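## 3. Gathering the examples

### 3.1 Homes and tasks

All examples were recorded in ordinary homes and guest rooms. The Undness set covers laundry, bed-making and the tidying of small rooms. We left out kitchens, which are treated separately in the Sperling set. Each household kept its own furniture and bedding in place, and the people recording were asked not to clear surfaces before starting. We wanted the learning system to meet the kind of background it would meet in use.

Bedding made up the largest share of the work. A blanket has no fixed shape, it hides parts of itself as it moves, and the same fold can be reached by many different grips. In early trials at Sirorgate, a policy trained on towels alone did poorly on anything wider than the reach of one arm. We therefore asked for two-handed examples of every blanket task, with 300 examples set as the target for each task.

### 3.2 Recording with hand-held grippers

The person recording holds one gripper in each hand and does the task at a normal pace. A wide-angle camera on the tool records the jaws and the space beyond them. No robot is present in the room. Jaw opening is logged together with the video, and the path of each tool is worked out afterwards from the images.

We gave few instructions on how a task should be done. People were told to keep the jaws in view where possible, to avoid covering the lens with cloth, and to start again if a tool was dropped. They could choose where to grip. Fingertips were allowed to touch the cloth, as forbidding this made the movements stiff and slow. Figure 2 comes from a blanket task, with both grippers holding the cloth over a striped bedspread.
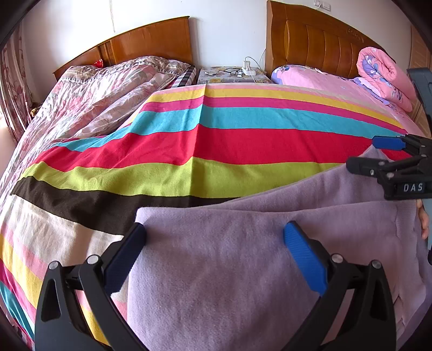 **Figure 2.** Two-handed blanket handling with hand-held grippers, seen from the camera on one tool. The second gripper is at the right, with fingertips against the blanket just below it.

### 3.3 Checking and trimming

Every recording was watched once in full by someone who had not made it. The checker marked the first contact with the cloth and the moment of release, and anything outside these two points was trimmed. Where a blanket was let go and picked up again, both holds were kept within the same example. We had first split them, but this left many short clips with no clear aim.

Recordings were rejected for three reasons: loss of tracking, a lens covered for longer than a moment, or a task left unfinished. Loss of tracking was the most common. It tended to happen when cloth filled most of the view and little of the room remained visible. Patterned bedspreads and furniture behind the work helped here, and plain white sheets gave the most trouble.

Of 1000 blanket recordings, 116 were rejected and a further 210 needed their start or end marks moved by a second checker. The rest passed without change. Rejected recordings were not repaired by hand, though we kept them for later work on tracking.

### 3.4 Split for training

We split the examples by home, so that no room appears in both training and test data. The Veltwood homes were held back entirely for testing. They have narrower beds and less floor space than the others, and the people recording there often had to work from one side only. Results for these homes are given separately in Section 5.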